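Shop notebook, Tuesday
Bench 3, natural dyes, mint batch
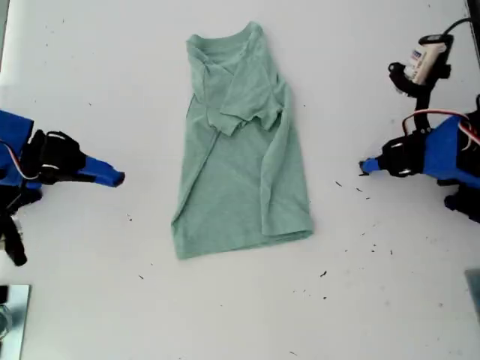 Alum arrived at last, a sack of it, from Begay, with an invoice that spells our name a new way. I spent the first hour of the morning weighing mordant and the second hour finding out that the good scale had been left on ounces. So the first two baths are of historical interest only. Poured them out, started over, wrote GRAMS on tape and stuck it to the scale. The color I'm chasing is the muted green of the mint T-shirt, the slightly speckled kind you get in a heathered knit, and I'd like to get there with weld and a little indigo on plain wool yarn. Kwadwo says I should just buy green yarn. Kwadwo has been saying this since January.

Bath A: 500 g yarn, weld at equal weight, alum as usual. Brought up slowly, held under a simmer for an hour. Came out the yellow of a legal pad. Fine, that's what weld is for.

Bath B: same again but with the weld from the Tellis plot, which was cut late and has a lot of stalk in it. Duller, browner, smells like a wet barn. I like it better. Ayman came over to look, said "mustard," and went back to his loom.

Indigo overdip after lunch. The vat was sulking. Surface had the coppery skin it should have, but underneath the liquor was more blue than yellow-green, so it wasn't properly reduced. Fed it, warmed it, put the lid on, and left it alone for as long as I could stand, which Ayman timed for his own amusement.

Dips on A skeins:
one short dip: celery
two short dips: toothpaste
one long dip: hospital corridor

Dips on B skeins:
one short dip: very close, a bit gray
two short dips: pond

So it's B with one short dip, or possibly B with a weaker vat and two, which ought to go on more evenly. The single dip is streaky where the skein was tied too tight. My ties, my fault. Retie with looser figure eights before the next round, and do not let me use the butcher's string again.

The heathered effect is a separate problem. One dyepot gives one color, and a flat one. Two ways around it that I can see: card a little undyed gray in with the green before spinning, or ply one strand of B-green with one of the pale celery. Carding is the right answer. Plying is the answer I have time for.

Looked through the Jasness recipe book again, the facsimile of the 1801 one. It gives a "sea green" that calls for weld, a blue vat, and "sufficient" of everything. No weights anywhere. There's a stern note about stirring in one direction, and then half a page on the price of firewood. I copied out the part about rinsing in case he knew something.

Lightfastness strips are up in the south window, half covered with card. Plallex wants 8 weeks on those before they'll talk about a sample order, and the window gets the sun for up to 3 hours on a good day, so I'm not planning my retirement around it.

To do:
Retie remaining skeins
Test vat pH before feeding it anything else
Ask Tellis if there's more of the stalky weld
Wash the enamel pot properly, Kwadwo made soup in it once and I still think about that
Spin a sample, B-green with celery, two-ply, and knit a swatch by Friday if the vat cooperates

Vat lid is on. Please leave it on.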